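Projects > Workplace automation fund > Kirthorpe reading room > Progress reports

Search this site Enter keyword Go

Progress report to the Cernville fund, second period
Submitted by Eulalia Paredes, 14 Jan 2020

In this period we continued the clearing work in the Kirthorpe reading room. As you know, the aim is that the Skalus arm will take over the evening clearing of the tables, so that the two evening assistants can stay at the desk with readers. The arm learns from recordings which our own staff make with the hand-held grippers.

Since November the staff have made 300 recordings. Of these, 106 were rejected, mostly for the reason that the hand moved too quickly near the architectural models. I consider this number too high and we have changed the instruction: the person now stops for a moment before closing the fingers. The rejected recordings are kept, but they are not used.

The clear bottles are still the most difficult object. A cup is found well. With a clear bottle the arm sometimes closes too early, and therefore we asked for more recordings of bottles on the marble table, where the veins and the black stripes make the edge hard to find.

For the people, the changes are these. Each assistant records for one hour in a shift and is paid for it at the higher rate. Damián Durán, who supervises the evenings, first planned two hours, but the staff told him that the wrist becomes tired, and he agreed to reduce it. Two assistants asked if their hours will be cut when the arm is working. We have answered in writing that the hours stay the same until the end of the funded period. About the time after that I cannot promise anything, and I would like to discuss it with you.

One assistant has moved to checking the recordings, and she received 17 hours of training from Skalus. She prefers this work. The others do not all wish to follow her, and we will not oblige them.

Of the budget, 2000 remains for the period. I ask permission to use it for replacement finger pads and for a second training course, which would be held at Tanasarn. 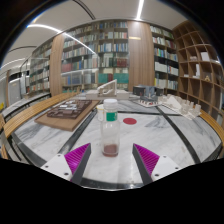
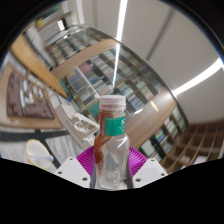 Bottle work with the hand-held gripper, Kirthorpe reading room. 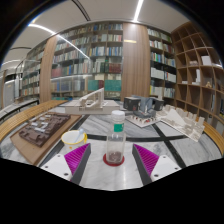

Photos: Kirthorpe project team

In the next period the arm will do its first evenings with a member of staff beside it. The models stay on the table during this test, as the readers want to have them there. The person beside the arm can stop it at any moment and does not need to give a reason afterwards.

The full table of recordings is sent separately.

Comments (3)

M. from the day shift
One hour is right. Please can the day staff also try the checking work?

tanasarn_reader
Which dates is the course? I did not find them on the page.

Eulalia Paredes
The dates are not fixed yet. I will write them on this page when the fund has answered.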